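The Prosser paper still gives you 800 characters free for a wedding announcement, spaces included, and I have written enough of them to know that the spaces will get you. I write them for people who hate writing, mostly brides' mothers and one time a groom who typed his questions to me from the parking lot of the church. I charge a little, and I throw in the envelope wording if they ask nicely.

So when my own sister got engaged, you can guess who got the job. She called me at 11 at night, in July, with the fan going so loud on her end that I thought she was calling from an airport.

"You do it," she said. "Just make us sound normal."

Normal! She met the man at a tire shop in Flalton. They had both been told their cars would be ready by noon and they were both still sitting there at closing time, sharing a bag of pretzels out of the machine. He drove her home because hers wasn't finished and his was, and then he went back the next morning and drove her to get it. I thought that was about the best thing I'd ever heard, and I put it in the first draft, pretzels and all.

She hated it.

"You can't put the tire shop in," she said. "Mom wants the college first. And then where he works, and then the hall."

He works at Pelix, out past the county road, and I have been told what he does there maybe nine times. It's something with schedules. I wrote "is employed by Pelix" and moved on, the way you do.

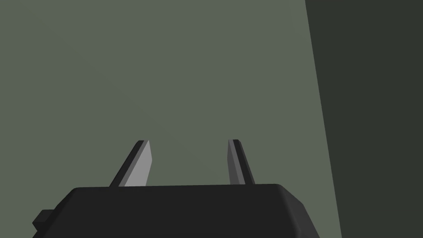 The hall was harder. Our mother wanted the Rement, with the big stairs, where she and Dad had their own reception and where (she brings this up every single time) the band played an extra hour for nothing. My sister wanted the grange in Flalton, which has a gravel lot and a kitchen with two good ovens. They weren't fighting, exactly. They were each just calling me, one after the other, to ask what I had written down.

What I had written down was "a reception will follow." I'm not proud of it, but it bought me a week.

Meanwhile I kept trimming. My draft had started out at 2,466 characters, because I'd gotten carried away with the grandmothers. All the grandmothers had to go in, living and otherwise, and the stepfather, and the stepfather's side wanted the town they used to live in and not the one they live in now. The flower girl got cut. I put the flower girl back. I took out "beautiful" everywhere and then my mother went through with a pencil and put it in again over my head, in the margins, with little arrows.

Then on a rainy evening my sister came over with her shoes in her hand and sat down on my kitchen floor, right on the mat by the door.

"We picked the Rement," she said.

"You hate the Rement."

"I don't hate it. I hate the carpet." She wrung out her sock over my mat, thank you very much. "He took Mom over there to look at it, just the two of them. She showed him where she stood when they cut the cake, and she told him about the band, and he came home and said, well, I think we're getting married at the Rement."

I asked her if he minded. She said he'd only wanted the grange because she did, and she'd mostly wanted it because Mom didn't, and when they got that out on the table there wasn't much left to say for the gravel lot.

I got up and made us toast. She ate hers standing over the sink like she did when she was a kid, and I opened the draft again and typed in the hall, and the stairs, and then I took out the stairs. We were over by 2 characters. Two! I went looking for a comma to kill.

"Take out 'is employed by Pelix,'" she said, reading over my shoulder with butter on her chin.

"Mom will notice."

"Put 'works at.'"

That did it, with room to spare. We sat there looking at the extra room on the screen, and I could see her doing the math on it.

"How long is 'They met at a tire shop'?" she said.

I counted it out loud on my fingers, tapping the table, and she counted along with me, and we got different answers, so we had to start over. It was still too long. We shaved the flower girl's middle name and one "beautiful," and I got it in between his college and the Rement, no pretzels.

My mother called as soon as the paper came. She had it open on the counter, I could hear it crackling.

"You forgot a beautiful," she said. Then she read me the whole thing over the phone, slowly, start to finish, and when she got to the tire shop she stopped for a second, and laughed, and kept going.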